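Two-arm laundry folder: living with the Wotard bench kit

I hate folding laundry. I say this up front so you know I came to the Wotard kit wanting very badly to like it. If a machine can put a T-shirt into a drawer-shaped rectangle, it can have my spare room, my electricity and most of my respect.

It got the spare room. The respect is on hold.

The kit is two arms, a table to bolt them to, and a subscription to the folding software, which is made by Praruvel and updated whenever Praruvel feels like it. You bring a computer, a free weekend and somebody who doesn't mind holding things level while you swear. The manual says 2 hours for assembly. It took me 9, and one of those was spent hunting for a hex key I was sitting on.

Once it's running, the idea is simple. You lay a garment on the table, pick the garment type from a menu, press start, and go do something better with your life. In June I fed it 93 items, one at a time, and kept score on the back of an electric bill. It folded 40 of them well enough that I put them away without redoing them. My standards for this are low. I was raised in a house where "folded" meant "not on the floor."

Towels are the star of the show. A hand towel goes corner to corner, in half, in half again, and you'd swear you were in a hotel. Dish cloths, same story. If your household wears only towels, buy this today.

Shorts are where it gets interesting. On paper they ought to be easy: flat, short, more or less a rectangle with a bite taken out. The software wants to bring one leg over the other, smooth it down, then fold the waistband toward the hems. 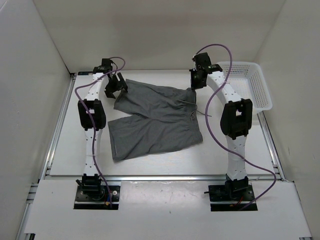

The trouble is anything that dangles. A drawstring has no opinion about where it wants to be, and the software has no opinion about drawstrings. Sometimes the cord ends up tucked inside and you get a very decent little package. Other times the grip closes on fabric and cord together, the waistband bunches, and the arm carries on with full confidence to the next step, folding a thing that is no longer there. I started tying the cords in a bow first. That takes me as long as folding the shorts.

Elastic waists cause a smaller version of the same problem. They pucker, the fold line wanders, and the finished stack leans like a bad sandwich.

Speed: slow. I can do a pair of shorts in the time it takes the arms to think about the first corner. The usual defense is that it doesn't matter how slow a machine is if you aren't standing there. Fair enough, but I was standing there, because it does one item and stops. Somebody has to load the next one. I am the somebody. There's a basket-unloading mode in the menu marked "preview," and what it previews is a sock being lifted very high and let go of.

Noise is fine, a sort of polite whir. The cables are long and have a talent for being where your elbow is. Support from Wotard was quick and friendly and twice told me to restart it, and twice that worked, so I can't complain.

I also borrowed time on the Yin single-arm model at the Novwood makerspace for comparison. It's cheaper and takes up half the room, but folding with one arm is exactly as hard as it sounds. Try it yourself tonight with one hand in your pocket.

So can machines do the laundry yet? They can do a towel. They can do a fair share of shorts if you've prepared the shorts. If you like tinkering, the Wotard kit is good fun and well made, and every bolt on mine is still tight. If you want your weekends back, keep your money and buy more hangers.

Three stars out of five. I'm keeping it for the towels.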